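The Tona Circle Kit
Home > Groups and Clubs > Trasham > Tona Circle Kit

A boxed set for people who want to meet regularly and talk about what they are making, learning or trying to get better at. We started putting it together after our own group in Hendbridge kept drifting into chat about parking, and we have used it every fortnight since. We love it!

Inside you get 61 prompt cards, a sand timer, a notebook for the group and a fold-out guide to running your first evening. The cards are the heart of it. Some are gentle ("What did you put off this week?") and some take a bit of nerve, so those have a green edge and you can leave them in the box until people know each other.
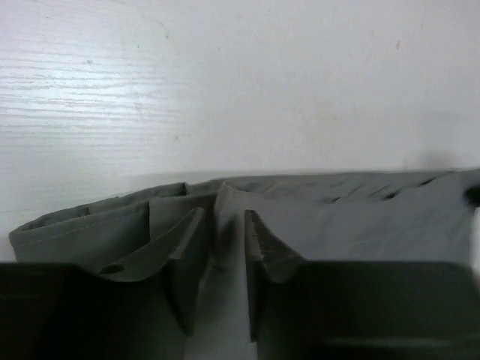
The timer runs for 4 minutes, a good length for one person to speak without anyone jumping in. It feels very long the first time. By the third meeting most people are surprised when the sand runs out, and quieter members get the same stretch as the talkers (I am a talker, so this has been good for me).

Group size: three to eight. We have tried it with 11 and it did work, but the evening ran late and two people missed their bus. If you are that many, split into two rooms and swap over halfway.

The notebook has a page for each meeting, with room for what everyone said they would try before next time. Reading the old pages back is my favourite part of the whole thing. Ours goes back to a November when one of us wanted to learn the accordion, and she plays it at our socials now.

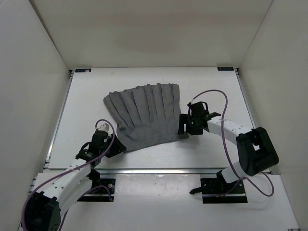

New in this edition: the Ekwueme swap, a set of 15 extra cards for trading skills and ideas between members. You draw a card, name something you know well, and somebody else says how they might use it in their own field. A baker and a piano teacher got a whole evening out of one card.

Box: stiff card, lift-off lid, fits on a bookshelf
Language: English
Age: 16 and up
Spare notebooks: sold singly
Also works over video call, though you will want one person to look after the timer

Lost a card? Write to us at Trasham with the number from the back and we will post you another.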